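Undunton Community Pantry
Minutes of the December meeting

Meeting opened at 6:30 in the side room. Eckhard Meinecke chaired. Lilis took the notes. Apologies were received from Wendt.

1. Minutes of the last meeting
Approved with one correction: the Plaldale pickup starts at 4, not 2.

2. Money
Balance stands at $872. The freezer repair bill has come in at $98 and was approved for payment. Eckhard asked that receipts be handed in the same month from now on, as two from the fall only turned up last week.

3. Bags for the Plaldale round
There was a long discussion about whether to keep using plastic bags. Paper bags cost more and several split on the stairs at Plaldale in the fall. Plastic ones hold up better but families have said they already have too many. Agreed to use up the present supply, then ask households to hand back a bag when they collect a new one. Fruit is to be packed in its own bag, apart from cans.
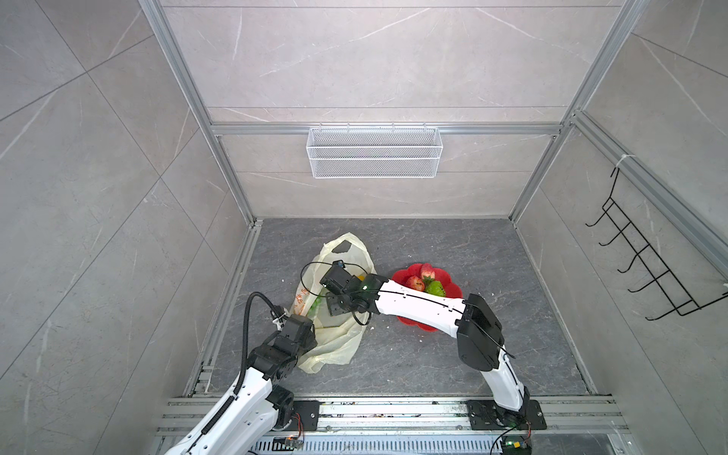 Item 3: plastic bag with green grapes, hanging basket and hook rack behind.

Lilis asked if the hooks in the storeroom could take full bags. Eckhard thought not — light things only until somebody has checked the fixings. Wendt to be asked.

4. Children's table at the open afternoon
The table went well last year and will run again. Children choose play food and "shop" for a meal while parents fill in the sign-up form. The form is still too long, and Lilis will cut it to one page. It was suggested that the play food have its own box with a lid so it does not get mixed up with the toys from the playgroup. Agreed.

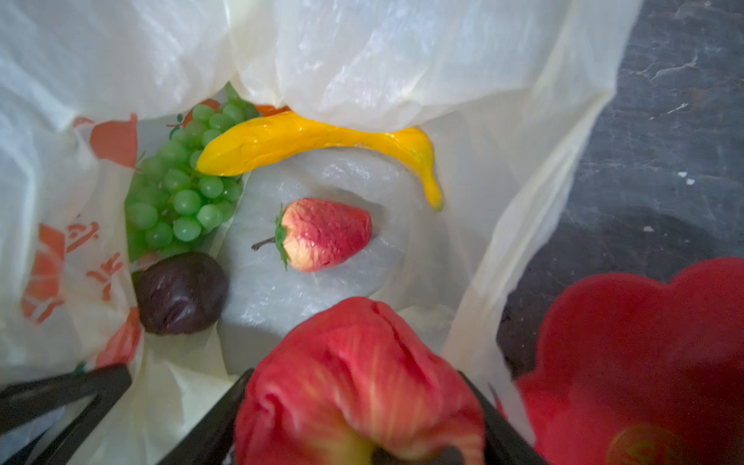
5. Opening hours
The pantry will close for almost two weeks over the holidays. A notice goes on the front door and another at the Plaldale stop. Anyone who needs food during the break can leave a message on the pantry phone, which Eckhard will check each morning.

6. Other business
The side door sticks again. Wendt to look at it along with the hooks.
A request to borrow the folding tables was approved — they must be back before the open afternoon.

Meeting closed at 7:50. Next meeting in January, same room.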